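The sorting tables should stay ours to argue about

Vidadard put two-armed robots on the returns floor in February. I have worked returns at the Jergate building for a long time, and I want to set down what has changed before the company newsletter does it for us.

The job is sorting small electronics that customers send back: power strips, phone chargers, circuit boards, cords of every kind. Cords are the worst of it. They arrive knotted together, and on a busy shift we used to clear 760 items with sore thumbs to show for it.
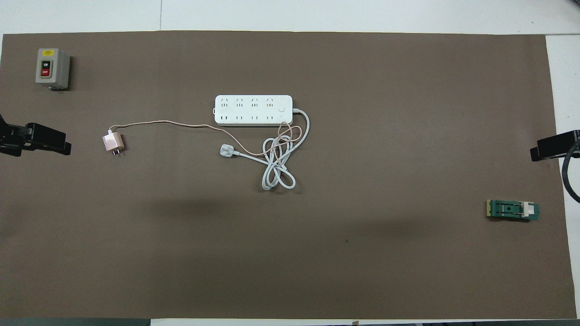 Management says the arms are there to take the dull part. I accept that the dull part was dull. But we talked while we did it, and new hires learned the stock by handling it. Now one person watches 2 tables and steps in when a cord snags. It is quieter work and lonelier, and the pay grade has not moved.

Jallen, the firm that set up the system, trained supervisors for a week. The floor got a one-page sheet. People who had untangled cords for years could have told them plenty, and should have been paid for telling.

I don't want the machines taken out. My hands feel better. I want a say in how many tables one person covers, and I want the new duties written into our job descriptions before the next contract.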